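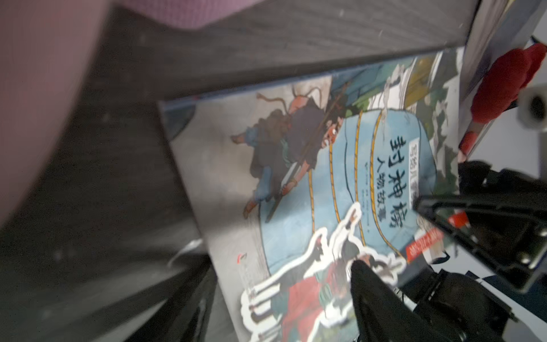
Ticket 219
Product: Kundel table top, gray woodgrain, 100 x 50 cm
Bought from: Nestlow
Opened by: Ayane Ebihara
Subject: Book covers sticking to table top
Status: open, waiting on customer

Ayane Ebihara, 9:10 am
My son's picture books stick to the Kundel top if they stay on it overnight. The worst one is his 封神榜 book, which makes a peeling sound when I lift it. Your product page calls the finish "wipe clean, non-tack." I have wiped it. It tacks.

Nestlow Support, 11:32 am
Sorry to hear this. Stickiness is nearly always caused by cleaning products. Please wash the top with warm water and a drop of dish soap, dry it, and leave it for a day before putting anything on it.

Ayane Ebihara, 8:05 am
Did that. I have never used anything except water on it, so I don't see which cleaning product we were supposed to be removing, but fine. I put the book back face down at bedtime. Same sound in the morning.

Nestlow Support, 10:47 am
Thank you for trying. Could the books be the source? Some glossy covers soften in summer. We can also recommend Ueda surface polish, which many customers like.

Ayane Ebihara, 12:20 pm
It is July, yes. The same books live on a shelf in the same room and don't stick to that, or to each other. And I'm not putting polish on a top that you just told me goes sticky from products. Please send the form for a replacement, and tell me what you need to see.

Nestlow Support, 2:15 pm
We are looking into this.

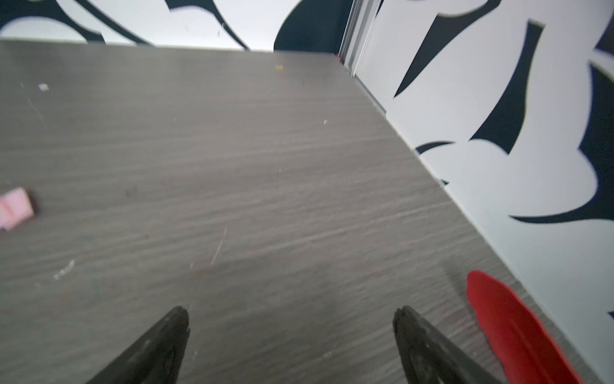
Kundel top, gray woodgrain, by the black and white walls.

Ayane Ebihara, 3:02 pm
I also ran a test. Plain printer paper, left half and right half, a heavy dictionary on each, overnight. Left came up clean. Right half dragged, and that's the side where the books usually go. Same table, same weather.

Nestlow Support, 4:40 pm
That is useful. A difference between halves may point to uneven curing of the topcoat. We have passed it to Stasico, who handle finish claims for us. They may offer a felt mat or a refund of 50 dollars.

Ayane Ebihara, 4:58 pm
The table cost 80. A mat hides the problem – I'd like the top replaced. What does Stasico need from me?

Nestlow Support, 5:21 pm
The batch number from the label under the top, please.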